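3.2 Reporting thresholds and the treatment of linked transactions

The second change concerns occasional transactions carried out by customers who have no ongoing relationship with the reporting entity. Under the earlier rules, identity checks applied only when a single cash payment reached the threshold. The revised rules lower that threshold to $1000 and extend it to payments that appear to be linked. Neither the rules nor the guidance defines "linked", and the three remittance businesses in our sample each settled on a different reading.

Clukside treats payments as linked when the same sender makes them within six days. Ghaffari applies the same window but also groups senders who share a recipient, a practice its compliance staff adopted after an internal review in September. Tretard leaves the decision to the counter clerk, who records a short reason in the customer file. Figure 2 accompanies this section.

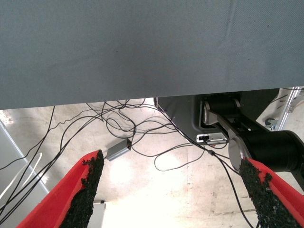
Figure 2

These differences affect how many customers are asked for identification. A sender who splits a payment between two branches of Clukside will be picked up by the overnight match, but only if the name has been entered the same way both times. At Tretard the same customer may be recognized by a clerk, or may not be. Interviewees at all three firms described the matching of names transliterated from Persian and Arabic as their main source of error — a problem Esfahani also raises in his study of money transfer shops in Wikville.

Parviz Esfahani argues that a fixed window would bring practice into line at little cost. We agree in part. A fixed window is easy to audit, and smaller firms favour it, but it is also easy to learn and to work around. The clerk's written reason, although uneven in quality, captured behaviour that neither of the automated systems was set up to detect. Section 3.3 considers whether the two approaches can be combined without adding to the cost of each transfer.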